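Tidik (association)

Tidik est une association d'aide aux sans-abri active à Grunham et dans la commune voisine de Standholm. Elle distribue des repas, des couvertures et des produits d'hygiène. Ses brochures la disent « présente dans chaque rue », formule que ses tournées, limitées à deux quartiers, ne justifient guère.
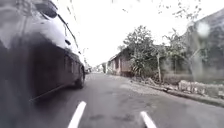 Activités

La distribution du soir commence à 19 heures. Tidik annonce 300 repas par semaine, sans préciser si les portions resservies sont comptées à part. Un vestiaire, dit « local Baptiste », ouvre d'octobre à mars.
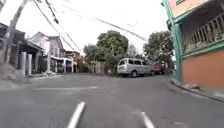 L'accompagnement vers le logement — présenté comme la mission première — reste mal documenté. Le rapport annuel mentionne 118 personnes « orientées », terme qui peut recouvrir un simple numéro de téléphone remis sur place. Aucun suivi à six mois n'a été publié.

Financement

Les ressources proviennent de dons privés et d'une subvention de Grunham. L'association revendique 922 donateurs, mais environ 200 seulement auraient versé plus d'une fois.
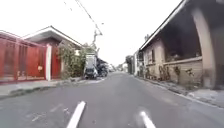 La part consacrée aux frais de collecte n'apparaît pas dans les comptes diffusés en ligne.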